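Notes on the Trirko set, kept next to the data so they travel with it. Written for next term's student club at Dundstead, and for anyone who copies the folder without asking.

# Trirko: bottle-to-desk episodes

## What it is

A student project from the robotics club. The task is to get a drink bottle onto a white desk using the Trornik arm and hand. The set has 2372 episodes, all driven by club members, all in one room.

I helped record it and I'm not convinced it's as useful as our poster claimed. The poster said "household manipulation". I'd call it one desk, beside one white wall, and I'd want a lot more than that before using the word household.

## Background

The desk has a shallow curved cutout along the near edge, where a person would sit. Our first placement check assumed a plain rectangle and passed bottles that were hanging over the curve. The check was fixed in November, but older labels were never redone. Treat `placed_ok` with suspicion.

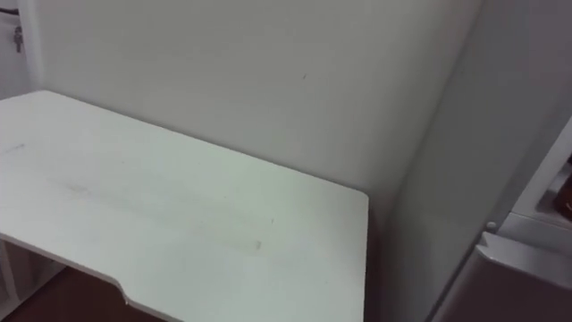

White on white is also harder than it sounds. The depth readings get patchy over the desktop, and the segmentation baseline likes to merge the far edge of the desk with the wall. We tried filling the gaps in software. It made the plots prettier and I couldn't find any other benefit.

## Layout

```
trirko/
 episodes/ one folder per attempt
 labels.csv start, end, placed_ok
 splits/ train, test
 tools/ viewer and replay
```

Files in `splits/` were shuffled by episode, so attempts recorded minutes apart can land on both sides. A high test score mostly tells you the model remembers our room.

## Known problems

- Colour: don't tune anything on the bottle cap. A bright green cap against a white wall is a gift to any detector, and it won't be there in someone else's kitchen.
- Grasp: the black fingers cover much of the bottle's midsection during a hold. Pose labels for those stretches are interpolated — guesses, in other words.
- Failures: under-recorded. People stopped the log when an attempt went badly, and I did it too.
- Timing: episodes longer than 60 seconds were trimmed at the end, sometimes before release. 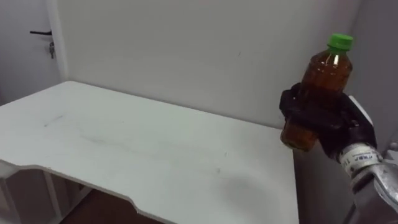

Ngcobo disagreed with most of this when the draft went around, saying that a narrow set is fine for a club so long as the card admits it, and that the replay tool alone was worth the term's work. The same reply asked for the failures to be recorded properly next time and offered to rewrite the split script by Sunday.

Fair enough on the replay tool. I'm still waiting to see the script.

## Before you train on it

1. Re-split by session. The session ID is in each folder name.
2. Drop the first 5 frames of every episode; the arm is still settling.
3. Watch a handful of episodes in the viewer before trusting any summary number, including ours.

## Version

Currently v2. The labels in v1 used a different origin for the desk and shouldn't be mixed in.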